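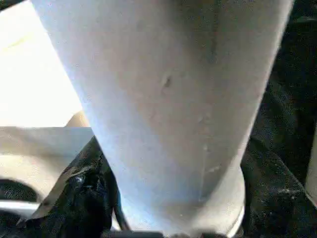 Figure 3. A pale, matte vessel form with a tapered body, seen close up.

3.2 How people talked about glaze

I went into the Bresau survey expecting folks to care mostly about color, and boy, was I off! We got 342 usable replies, and the word that kept popping up was "chalky" (sometimes as praise, sometimes very much as a complaint). Buyers at the Usero market loved a dry, plain surface like the one in Figure 3. Potters grumbled that it shows every fingerprint. I coded both groups with the Bhat word list, which I still think is too short for texture terms, so I added 20 of my own and reran everything in April. The split between buyers and potters stayed put.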